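Stuvthorpe does not need more destinations

Every spring the airport at Stuvthorpe puts out a list of new places you can fly to, and every spring the local paper prints it as good news. I have stopped believing it. This year the list has 9 names on it, and I would trade the lot for one decent early flight to somewhere with onward connections.

Look at what is on offer. Of the nine, 3 run only from June to the end of August. Another goes twice a week, out late in the evening and back before most people have had breakfast. The airport counts each of them the same as the Grerer service, which runs all year and fills up with people going to work. A destination you can reach for ten weeks of the year is a holiday offer, and I don't mind holiday offers, but they shouldn't be sold to us as a better connected region.

The airline behind most of this is Flusodus. It has come and gone from Stuvthorpe before. It takes the discount on landing fees, flies the route for as long as the discount lasts, and then finds that demand was "softer than hoped". I can't prove that is the plan. I only notice that the timing keeps matching. 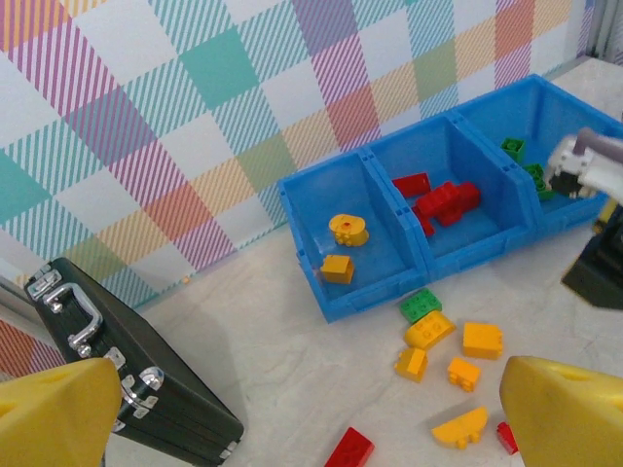
Does a longer list of routes bring fares down?

Rarely, unless two airlines fly the same one. Nearly all the routes from Stuvthorpe have a single carrier, so adding another town to the map does nothing for the price of getting to Grerer.

My own test was simple enough. I tried to book a February trip to Nseir, which the airport website calls "within easy reach". It took two changes and a wait of more than 6 hours, and the fare came to 894 pounds. The train to the bigger airport down the line, plus a direct flight, was a good deal cheaper, even with a night in a hotel.

Supporters say that routes need time, and that a small airport has to take what it can get. Perhaps so. But then let us see the figures: how many seats were sold on each route, what discount was given, and how long the airline promised to stay. The airport says this is commercially sensitive. It was happy to share passenger numbers when they were going up.

Until those figures are out, I'll be taking the train.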